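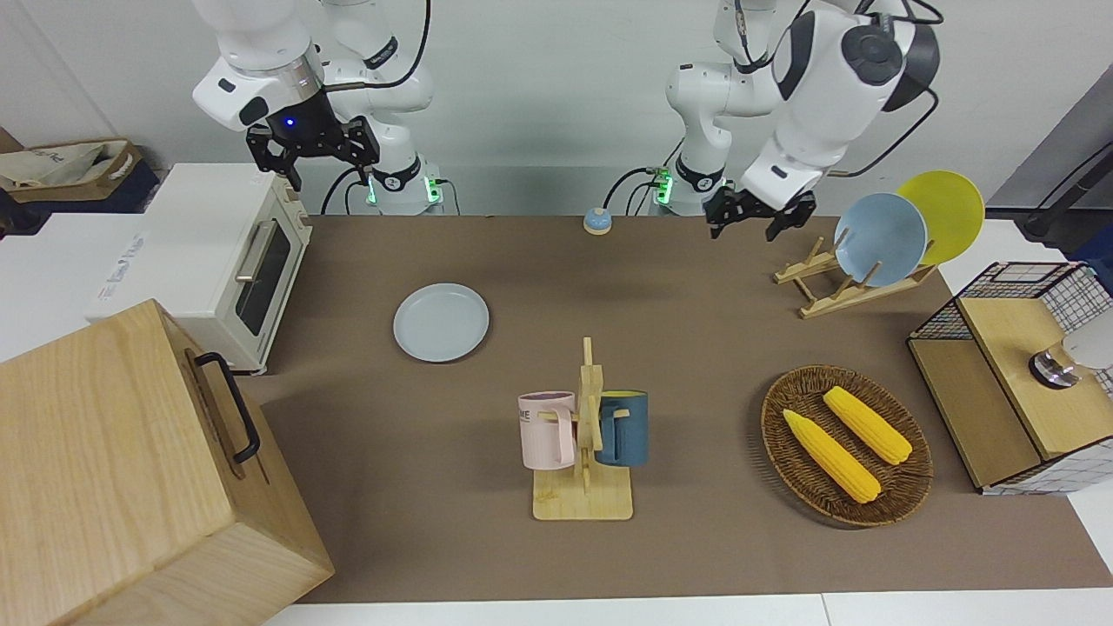 Wutemura tenants lose hot water, gain a newsletter

23/10/2018

Residents of the Wutemura apartments have been asked to wash their dishes outside peak hours, a period the building's managers define as the time when people have dirty dishes.

The request came in a two-page notice slipped under doors last week by Avram, the firm that runs the 181-unit complex. It says the shared hot water system is "performing within expectations" and that tenants could help it continue to do so by staying away from the kitchen tap between 5 and 9 in the evening.

Showers are permitted during those hours, though the notice encourages residents to "consider the morning".

Complaints about lukewarm water began in July, when one of the two boilers in the basement was switched off for servicing. It has not been switched back on. Avram says a replacement valve is on order from the supplier, Fevon, and has been on order for most of the winter and a fair bit of the spring.

Tiago Godinho, who has rented on the fourth floor for five years, has been keeping a log of the temperature at his kitchen sink. It now runs to 356 entries and has its own binder.

"The best reading was at ten past three in the morning," he said. "I did the roasting pan, the good glasses, everything. My neighbour knocked on the wall, and then she came over with her casserole dish."

Mr Godinho sent a copy of the log to Avram in September. He received a reply thanking him for his interest in the building and inviting him to subscribe to its newsletter, which he did. The first issue had a recipe for cold soup.

More than 90 tenants have since signed a letter asking for a rent reduction until the second boiler is running. Avram has declined, noting that leases at the Wutemura promise "access to hot water" and make no mention of the hour. It has instead offered each household a voucher for paper plates, redeemable at the Ovisance discount store on the ground floor - a shop that also rents its premises from Avram.

The vouchers expire at the end of the month. Ovisance staff said on Monday that they had sold out of paper plates but had plenty of bowls.

A spokesman for Avram said the company took all feedback seriously and expected the valve shortly. Asked what shortly meant, he said he would need to check with Fevon. Fevon's phone line gave its hours as 9 to 5, when the hot water at the Wutemura is reported to be quite good.

A tenants' meeting will be held in the lobby on Thursday at 7 pm. Tea will be served if conditions allow.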